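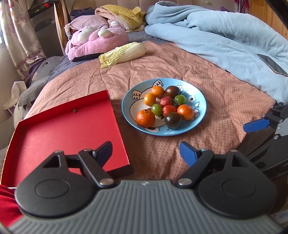 3.2 Owner tenure and shop closure

Of the 1319 independent shops in the Orkau trade register, we kept those that sold or repaired bicycles and had been run by one family since opening. This left 40 shops. Each owner was sent a short form asking when the shop opened, who ran it before them, and whether anyone was ready to take over. Owners who did not reply were called by Lesia Zakharchenko, and three asked to be left out.

Most of the shops that closed did so when the owner retired. Debt came up less often than we expected. In Kamel, where rents rose fastest, several owners held the building outright and sold it along with the stock. Repair work kept many stores open after new bicycle sales fell off.

Figure 3. Round light blue plate with mandarin oranges and tomatoes on a dotted salmon-pink cloth.

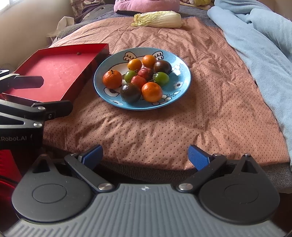

3.3 Shops passed to a new owner

Sales to employees were more common in Estier than in Prirden. The buyer had usually worked at the counter for years, and the old name stayed on the sign in all but one case.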